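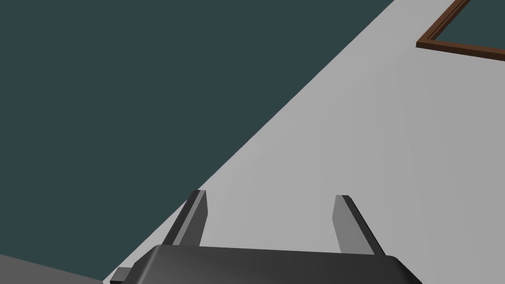

3/9/18

What a day! Too wound up to sleep, so I'm writing this at the kitchen table with my shoes still on.

The bomb is gone. It was an old wartime one, 500 pounds, sitting in the mud under the Risberg lot all this time while people parked on top of it (me too, every time I went to the dentist). The diggers hit it yesterday afternoon and by dinner the police had tape across both ends of the street. They moved 134 people out overnight, most of them to the school gym, and the Collarer sent me because I live closest. My first front page, and all I had to do was put on a coat!

I got to the gym at 5 and it was wonderful in there, I don't know how else to put it. Kids racing up and down in their socks, an old couple playing cards on an upturned crate, a parrot in a cage with a towel over it. Mohamedi's sent over trays and trays of warm rolls and wouldn't take a cent. I ate two and wrote them into the story, then the desk cut the line for space. I'm going to try again for Sunday's paper.

The army people started on the fuse late in the morning. We were kept way back behind the library, so there was nothing to see and very little to hear, just the radios crackling and all of Levdale gone quiet. No buses, no trains. I have never heard this town without the trains. It took about 2 hours and then an officer walked up the hill with his helmet under his arm and gave us a thumbs up — and everyone started clapping, even the TV crew from the city who had been so grumpy about the coffee.

Filed 16 paragraphs from the library steps with my thumbs going numb. They ran nearly all of it! I did get the name of the street wrong in the first version and had to call back in a panic, and the desk was nice about it.

Tomorrow I want to find out who dropped it and when. The archive opens at nine. Must bring gloves, and a pen that works.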